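공용 테이블 정리 기록

Revura 사무실 공용 테이블에 올라와 있는 물건을 정리하면서 모아 둔 페이지입니다. 글은 Eilif Strand가 썼고, 보관함 목록은 Ihor Kostiuk가 맡았습니다. 최종 수정 2023/06/10.

공용 테이블은 원래 회의용으로 들여놓았습니다. 둥글게 휘어진 밝은 색 나무 상판이고, 모서리도 둥글게 마감되어 있습니다. 자리가 넓다 보니 잠깐 내려놓은 물건이 그대로 남는 경우가 많습니다. 물병, 컵, 케이블이 제일 흔하고, 가방이나 필기구도 자주 올라옵니다. 4월에 한 번 전부 비웠는데 두 달을 못 갔습니다.

이번에는 무조건 치우기 전에 무엇이 올라와 있는지부터 적기로 했습니다. 주인이 있는 물건을 창고로 보냈다가 다시 꺼내 온 일이 지난번에 몇 차례 있었습니다. Polishchuk 쪽에서 빌려 온 어댑터도 그때 섞여 들어가서 찾는 데 한참 걸렸습니다.

분류는 간단합니다. 개인 물건, 공용 물건, 버릴 것. 애매하면 공용 보관함에 넣고 7일 동안 기다립니다. 보관함은 Trallar에서 나온 뚜껑 있는 상자이고, 용량은 60리터입니다. 입구 쪽 선반 맨 아래 칸에 있습니다.

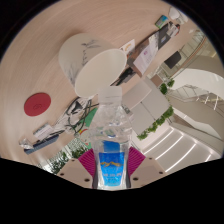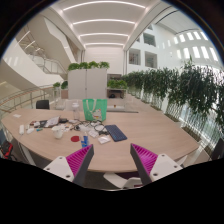 두 장 모두 공용 테이블. 첫 번째는 파란 라벨 물병과 옆으로 누운 종이컵, 두 번째는 초록색 가방과 남색 키보드가 있는 쪽.

물병
뚜껑만 봐서는 누구 것인지 구분이 안 됩니다. 라벨이나 뚜껑에 이름을 써 주세요. 이름 없는 물병은 퇴근 시간에 비우고 분리수거함에 넣습니다. 라벨은 떼어서 따로 버립니다.

컵과 컵받침
종이컵은 쓴 사람이 바로 버립니다. 머그는 탕비실 선반으로 돌려놓습니다. 빨간 둥근 컵받침은 테이블에 그대로 둡니다. 나무 상판에 컵 자국이 남으면 잘 지워지지 않아서 받침은 치우지 않기로 했습니다.

케이블
제일 시간이 많이 걸리는 항목입니다. 엉킨 것은 한 번에 잡아당기지 말고 끝에서부터 하나씩 빼냅니다. 풀어낸 케이블은 손바닥 너비로 감아서 찍찍이로 묶고, 용도를 적은 종이를 붙입니다. 자주 쓰는 충전 케이블만 테이블에 남기고 나머지는 서랍으로 보냅니다. 찍찍이는 Feklow에서 한 묶음에 1,000원에 샀습니다. 색이 여러 가지라 길이별로 나눠 쓰면 편합니다. 다 떨어지면 Ihor에게 말해 주세요.

멀티탭
테이블 위에 올려 두면 컵을 놓을 때 불안합니다. 상판 아래쪽에 고정할 받침을 알아보는 중입니다. 그때까지는 음료와 떨어뜨려 놓고 씁니다.

키보드와 마우스
회사 비품은 뒷면에 관리 번호가 있습니다. 번호가 없으면 개인 물건으로 보고 주인을 먼저 찾습니다. 이번에 목록을 맞춰 보니 3,917번 키보드가 두 줄로 적혀 있어서 하나를 지웠습니다.

스프레이
작은 스프레이병은 내용물을 확인하고 나서 씁니다. 상판을 닦을 때는 천에 먼저 뿌리고 나뭇결 방향으로 닦습니다. 상판에 바로 뿌리면 얼룩이 생깁니다.

가방
테이블 위에는 올리지 않습니다. 의자 옆에 두되 지나다니는 쪽은 피해 주세요. 외부에서 오신 분은 입구 옷걸이를 쓰시면 됩니다.

작은 것들
비닐, 포장지, 메모지처럼 작은 것은 모아서 한 번에 봅니다. 글씨가 있는 종이는 버리기 전에 한 번 읽어 봅니다. 지난번에 회의실 예약 메모를 버려서 예약이 겹친 적이 있습니다. 안내 책자는 한 부만 남기고 책장에 꽂습니다.

정리에 걸리는 시간은 둘이서 대략 한 시간입니다. 케이블을 빼면 훨씬 짧습니다. 보관함에 들어간 물건의 목록은 상자 뚜껑 안쪽에 붙여 두었습니다. 찾아가실 때는 해당 줄에 선을 긋고 이름을 적어 주세요.

창고 선반 사진은 라벨을 다 붙인 다음에 올리겠습니다.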